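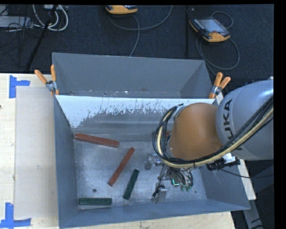

Re: Bars near the wall, and how to count demonstrations

From: Beatrice Lema
To: the teaching-by-demonstration list
Wednesday, 16:40

Hello all,

Thank you for the many answers to my first message. I put the most useful question below with my reply, so that people who joined the list this month can follow.

> Beatrice, you write that the operators at Dirkau do well when the
> bars are in the middle of the bin, and badly when a bar is close
> to a wall. Before you change the gripper, please tell us two
> things. Do you guide the arm by hand or do you drive it from a
> distance? And do you start every demonstration with the same
> layout of bars? When we did the Mikura job we had 600
> demonstrations and the policy was still poor, and the reason was
> that all of them were too much the same. We threw away a lot.
> Also, how do you lock the bins? Ours moved a little each day and
> we did not see it for a long time.
>
> Gachanja group

First question. We do both, but not in the same session. In the first week we guided the KUKA by hand, because the operators wanted to feel the movement. It is good for learning, but the person must stand very close and the hand pushes the arm in ways which the robot later can't repeat. Now we drive it by remote control only. The task is to take the bars from the front bin and put them in the rear bin, one at a time, red and green mixed, in any order the operator likes.

Maybe this last part was a mistake. One operator always takes the red ones first, another always takes what is nearest to the gripper. Both ways are correct for the task, but the policy learns something between the two and it hesitates above the bin. From next week I will ask everyone to take the nearest bar first. If somebody has experience with a fixed order, I would like to hear it.

Second question. No, we do not start with the same layout. The bars are dropped by hand and we leave them how they fall. So we get a flat one along the front wall, a steep one in the open part of the floor, and so on. The bar which lies along the front wall is the one I wrote about. The operator comes down between the bar and the wall, there is not enough room for the finger, and he or she goes up again and tries with another angle. I have 200 demonstrations recorded with remote control, and I looked at 100 of them last weekend. The slow ones were nearly all of this type.

My colleague wants to delete the slow ones. I am not sure. If we delete them, the robot will never see how a person gets out of this situation, and it will meet it every day. For now I keep those where the operator corrects and finishes, and I remove only those where the bar was dropped outside of the bins or where the operator stopped to speak with somebody.

About the bins: we hold them together with 2 spring clamps on the shared rim, one at each end. We also put blue tape on the left side of the table, so we have marks to compare with. I check the tape in the morning and after lunch. The clamps work well for us, but please look where the handles point. The right one is beside the arm, and I ask new operators to move slowly there.

One more thing, about light. The metal floor is scratched and it gives bright reflections, bluish-white, and a dark green bar on gray metal is harder to see than a red one. The operators who look only at the camera view are slower with green. Those who look directly over the wall of the bin have no problem. But the policy has only the cameras, so I think the operators should also have only the cameras, even if it is less comfortable. The people from Vekell disagree with me on this. They say that a clean movement is worth more than an honest view. I would be happy if somebody from there writes to the list and explains it better than I can.

I have not answered the person who asked for our settings for the speed limit. I must first ask if I am allowed to share them.

Best regards,
Beatrice Lema
Dirkau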